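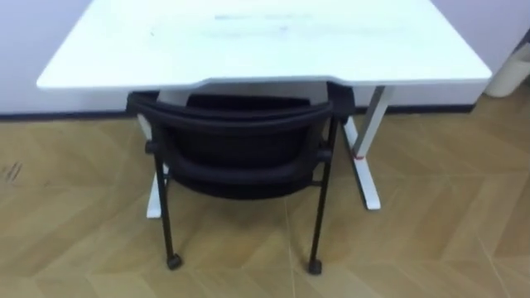 Please tell me the evening herb classes are coming back, a reader wrote in at the end of the summer, and please tell me they won't all be at ten in the morning again when the rest of us are at work. Well, reader, I have news on both counts, and most of it is good!

9/7/23

The Lopes herbal practice is bringing back its home herbalism course in Hendum this fall, and the evening group is back with it. I got the word yesterday and have been grinning ever since. If you missed the whole saga, the course ran for years as a day class and an evening class side by side, then the evening one got dropped when the old rooms over the bakery were given up, and a lot of us who can't slip away in the middle of a workday just had to do without. I kept up my own little notebook in the meantime, but it isn't the same as having someone look over your shoulder and tell you that you've been calling the wrong plant mullein for a year. (I had been.)

The new home is the Estex building on the far side of the river, on the ground floor, so no more stairs. There's parking behind it and the crosstown bus stops on the corner. The practice has moved its appointments over there too, and regular clients should already have had a card in the mail with the new details. If you haven't had yours, call and check which address they have for you, especially if you've moved.

So, the course itself. It's nine weeks long, two hours a session, and you can pick mornings or evenings. The fee is $97 for the whole thing, with the handouts included, and you can pay it in two parts if that's easier. I asked if there was a drop-in rate and there isn't one this time. They tried that a few years back and the people who dropped in for week five had no idea what anyone was talking about, which made it hard going for everybody.

What you get for your money has changed a fair bit. The old version was heavy on tinctures, and I'll admit I loved that part, with all the jars and labels. The new version starts with teas and spends a good long while on them - how much plant to how much water, how long to leave it, when you want a lid on the pot and when you don't. After that come infused oils and salves, then steams and compresses for cold season, and then a session on kitchen herbs that I think a lot of people will sign up for on its own strength. Thyme, sage, rosemary, ginger. You probably have most of that in the house already. Tinctures are still in there, toward the end, but only for a week.

The other big change is that a full session is now given over to safety, and it comes early on instead of being tacked onto the last night when everyone is putting on their coats. It covers herbs that don't mix well with prescription drugs, what to leave alone if you're pregnant or nursing, and when a home remedy is the wrong idea and you need to see a doctor. St. John's wort gets a big chunk of that evening, and so it should, given how many common medicines it can interfere with. If you take anything regularly, talk to your doctor or pharmacist before you start adding herbs, and bring your questions to class as well. The teacher won't tell you to stop a medication and won't be offended that you asked someone else first.

Dried herbs for the class are coming from Unovine, the little growers' group out past the reservoir. They had a rough spring with all that rain, and I was worried the chamomile would be a washout, but I hear they got a decent second picking and the lemon balm went completely wild. Anyone in the course can order from them at the class price for the length of the course. You put your name on the order sheet one week and pick up the next. Bring your own bags or jars, please, they're tired of running out of paper sacks.

There will also be a plant walk, weather permitting, along the old canal path in late September. It's open to people in both groups and you can bring one guest. Wear shoes you don't mind getting muddy. It's for looking and learning, so no picking, and the dogs stay home (I know, I know, mine will be heartbroken too).

Now for the part that isn't so great. There are 42 places in all, split evenly between mornings and evenings, and that's a firm limit. The evening list is going to fill up fast. Folks who were on the waiting list before the move got first call on it, so some of those spots are spoken for already, though I couldn't get anyone to tell me how many. If you want evenings, I'd call this week and not wait for the flyer. Mornings have more room, as usual.

A few of you have asked me if the course leads to a certificate. It doesn't. It's a home course for people who want to look after a sniffle or make a nice hand balm, and it won't qualify you to treat anyone. The practice can point you toward longer training if that's what you're after, but you'd be looking at years of study and a very different kind of bill.

I also asked about the sliding scale for appointments, since that rumor has been going around. It's still in place for existing clients. New clients can ask about it when they book, and there's a short form to fill out - one page, nothing scary. First appointments are longer than they used to be, so allow plenty of time, and bring a list of everything you take, vitamins included. They really do want the vitamins on there.

I'm down for evenings myself, so if you see someone in the back row with a very beat-up green notebook, come say hi. I'm hoping to write up the tea sessions as we go along, the way I did with the salve workshop, though I make no promises about the drawings.

To sign up, call the practice during office hours or stop in at the Estex building and ask at the desk. They take cards and checks. Online booking is supposed to be on its way, but it wasn't working when I tried it last night, so use the phone for now. If you call and get the machine, leave your number and say whether you want mornings or evenings, and they'll get back to you in the order the messages came in.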